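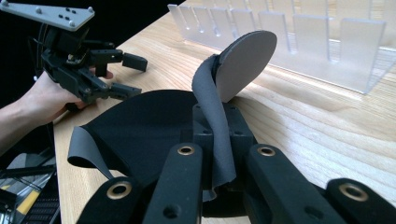 Umside, hand above the table

Umside table, by Femico

Umside is our small table for home and office. The top is of light wood, oiled 2 times before it leaves our workshop and then left to dry for 4 days. The grain differs from one piece to another, so please do not expect the same pattern as in our photographs.

Maximum load: 10 kg
Article number: 2280
Care: wipe with a soft cloth, slightly damp. Do not use bleach.

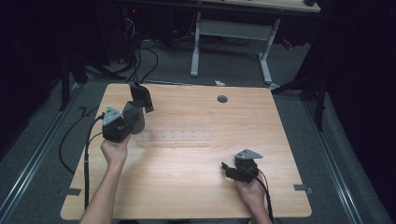 Umside top, honey colour, rounded corners

The table is delivered flat, with screws and key in the box. A second bottle of oil can be ordered separately. For questions about delivery or spare parts, please write to Ye-ji Hwang at our customer desk.

Page updated 2 July 2025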